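모바일 액세서리 사용자 포럼 > 충전기·케이블 > 토론
제목: Purkent 멀티포트 충전기 출력 분배 방식 변경에 관한 의견 수렴
작성일: 2019-10-31

작성자: Man-lok Yu (게시판 운영진)

회원 여러분께 안내드립니다. Purkent 멀티포트 충전기의 신형이 유통되기 시작한 이후, 포트별 출력 분배 방식이 구형과 달라졌다는 문의가 계속 접수되고 있습니다. 동일한 내용의 글이 여러 게시판에 흩어져 있어 본 글로 통합하고, 앞으로 관련 의견은 이곳에 댓글로 남겨 주시기를 요청드립니다.

지금까지 확인된 사항은 다음과 같습니다. 신형의 총 출력은 60W로 표기되어 있으며 구형과 같습니다. 다만 구형은 첫 번째 포트에 출력을 우선 배정하였고, 신형은 연결된 기기의 수에 따라 출력을 나누는 방식으로 바뀌었습니다. 제품 상자와 설명서 어디에도 이 변경 사항이 명시되어 있지 않다는 점이 논란의 핵심입니다.

의견을 작성하실 때에는 사용 중인 기기명, 케이블 종류, 구입 시기를 함께 기재하여 주시기 바랍니다. 판매처에 대한 비방이나 확인되지 않은 고장 사례의 유포는 운영 규정에 따라 삭제될 수 있습니다.

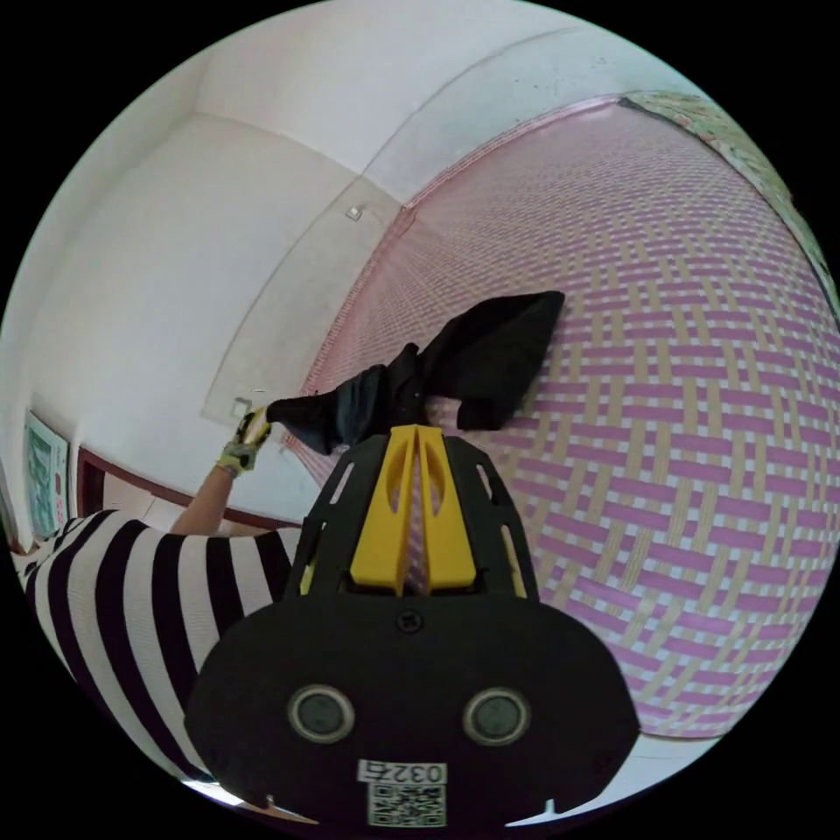
검은색 천과 줄무늬 상의

댓글 1
작성자: wattline

운영진의 정리에 감사드립니다. 본인은 구형과 신형을 모두 보유하고 있으며, 노트북 1대와 휴대전화 1대를 연결한 상태에서 비교하였습니다. 구형에서는 노트북의 충전 속도가 유지되었으나, 신형에서는 휴대전화를 연결하는 즉시 노트북 화면에 저속 충전 안내가 표시되었습니다. 케이블은 두 경우 모두 Ellano의 동일한 제품을 사용하였고, 구입 시기는 구형이 작년, 신형이 올해 3월입니다.

제조사가 설계를 변경하는 것 자체에는 이의가 없습니다. 그러나 모델명을 그대로 유지한 채 동작 방식을 바꾼 것은 소비자의 합리적 기대에 어긋난다고 판단합니다.

댓글 2
작성자: Feng-yi Chung

wattline 님의 의견에 일부 동의하지 않습니다. 신형의 분배 방식은 휴대전화 여러 대를 동시에 충전하는 가정에서는 오히려 유리합니다. 구형의 경우 세 번째 포트에 연결한 기기는 밤새 충전하여도 완충되지 않는 일이 잦았습니다. 저희 가족은 휴대전화 3대를 사용하고 있으며, 신형으로 교체한 이후 아침에 불편을 겪은 일이 없습니다.

또한 저속 충전 안내가 표시되었다는 사실만으로 결함이라고 단정하기는 어렵습니다. 노트북 제조사에 따라 안내가 표시되는 기준이 다르므로, 가능하다면 측정기로 실제 출력을 확인하신 후 의견을 제시해 주시기를 권고드립니다.

댓글 3
작성자: wattline

측정 결과를 첨부하지 않은 점은 인정합니다. 다만 본인은 결함이라고 표현한 사실이 없습니다. 표기의 문제를 제기한 것이며, 이 두 가지는 구분되어야 합니다.

댓글 4
작성자: hub_namsan

Wei 측정기로 확인한 결과를 공유합니다. 신형에 노트북만 연결하였을 때에는 60W에 근접한 값이 나왔고, 휴대전화를 추가로 연결하자 노트북 쪽 출력이 28W까지 내려갔습니다. 휴대전화가 완충된 후에도 이 값은 회복되지 않았으며, 휴대전화 케이블을 분리한 다음에야 원래 수준으로 돌아왔습니다. 케이블을 교체하여 다시 측정하여도 결과는 같았습니다.

개인적으로는 이 마지막 부분이 개선되어야 한다고 봅니다. 완충된 기기가 출력을 계속 점유하는 것은 Feng-yi Chung 님께서 말씀하신 가정용 환경에서도 이점이 없습니다. 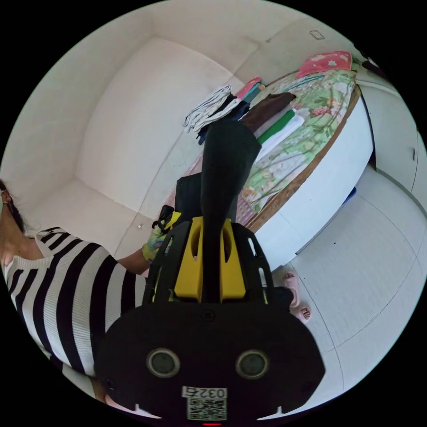 분류: 충전기·케이블 / 제조사 문의 및 회신

댓글 5
작성자: Yi-chun Kao

제조사 고객센터에 서면으로 문의하여 회신을 받았으므로 요지를 옮깁니다. 첫째, 분배 방식의 변경은 발열을 낮추기 위한 조치라고 합니다. 둘째, 다음 생산분부터 상자 뒷면에 포트별 출력표를 인쇄할 예정이라고 합니다. 셋째, 이미 구입한 소비자에 대한 교환은 구입 후 정해진 기간 안에 미사용 상태인 경우에만 가능하다고 합니다.

완충된 기기의 출력 점유 문제에 대해서는 답변이 없어 재차 문의하였습니다. 회신이 도착하는 대로 추가하겠습니다.

댓글 6
작성자: Kagiso Joubert

회신 내용 가운데 교환 조건은 납득하기 어렵습니다. 사용해 보지 않고서는 동작 방식의 차이를 알 수 없는데 미사용 상태를 요구하는 것은 사실상 교환을 거절하는 것과 같습니다. 구입처에 직접 요청한 회원이 계시다면 처리 결과를 알려 주시기 바랍니다.

댓글 7
작성자: sunset_port

본인은 구입처를 통하여 환불을 받았습니다. 포장을 개봉한 상태였으나, 상세 페이지에 구형의 출력표가 그대로 게시되어 있다는 점을 지적하자 접수되었습니다. 해당 페이지의 화면을 저장해 두실 것을 권합니다. 현재는 출력표가 삭제된 상태입니다.

댓글 8
작성자: Feng-yi Chung

상세 페이지에 구형 출력표가 게시되어 있었다는 점은 알지 못하였습니다. 그렇다면 표기에 관한 wattline 님의 지적은 타당하다고 생각하며, 해당 부분에 대한 반대 의견은 철회합니다. 신형의 분배 방식이 가정용으로 적합하다는 의견은 유지합니다. 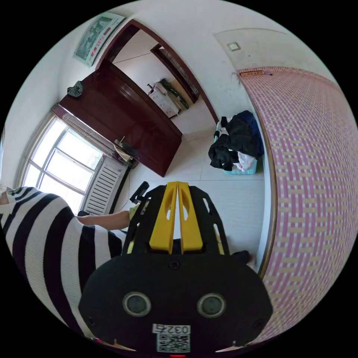 대체 제품에 관한 논의

댓글 9
작성자: Szu-yu Siu

노트북을 주로 충전하시는 분들께는 Bellen 제품을 검토해 보시기를 제안드립니다. 포트마다 최대 출력이 고정되어 있어 다른 기기를 연결하여도 노트북 쪽 출력이 변하지 않습니다. 단점은 본체가 크고 무겁다는 점, 그리고 전원 코드가 짧아 책상 아래 콘센트에서는 연장선이 필요하다는 점입니다.

댓글 10
작성자: hub_namsan

Bellen 제품은 본인도 사용한 바 있으나 추천에는 신중할 필요가 있습니다. 부하가 높을 때 고주파음이 들렸으며, 조용한 방에서는 취침에 방해가 될 정도였습니다. 개체 차이일 가능성은 있습니다.

댓글 11
작성자: Szu-yu Siu

본인이 보유한 제품에서는 소음이 들리지 않습니다. 초기 생산분을 사용하셨는지 확인을 요청드립니다. 아울러 노트북용과 휴대전화용 충전기를 분리하여 사용하는 방법도 있습니다. 콘센트를 하나 더 차지하게 되지만, 출력 분배를 고려할 필요가 없고 한쪽이 고장 나더라도 다른 쪽은 계속 사용할 수 있습니다. 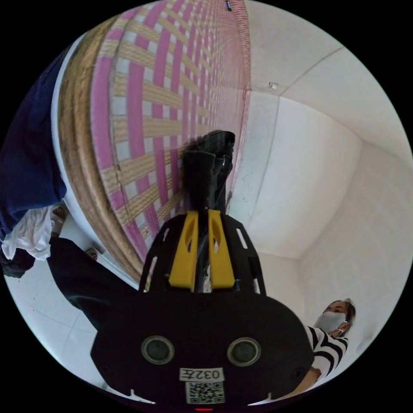 다만 이 경우에는 멀티탭의 정격을 먼저 확인하셔야 합니다. 저가형 가운데에는 허용 용량이 600W에 불과한 제품도 있으므로, 전기 히터나 드라이어와 같은 멀티탭에 연결하는 일은 피하시기 바랍니다.

댓글 12
작성자: hub_namsan

확인 결과 초기 생산분이 맞습니다. 댓글 10의 내용은 초기 생산분에 한정된 것으로 정정합니다.

댓글 13
작성자: Man-lok Yu (게시판 운영진)

현재까지의 논의를 반영하여 본문에 측정값과 제조사 회신 요지를 추가할 예정입니다. Kagiso Joubert 님께서 문의하신 교환 및 환불 사례는 별도의 글로 분리하여 접수하겠으니, 해당되는 회원께서는 구입처와 처리 결과를 기재하여 주시기 바랍니다. 주문번호 등 개인정보는 반드시 가린 후 게시하여 주십시오.

댓글 14
작성자: wattline

별도의 글이 개설되면 구형과 신형의 외관 구별법을 정리하여 올리겠습니다. 바닥면 인증 표시의 위치가 서로 다릅니다.

댓글 15
작성자: Yi-chun Kao

재문의에 대한 회신은 아직 없습니다.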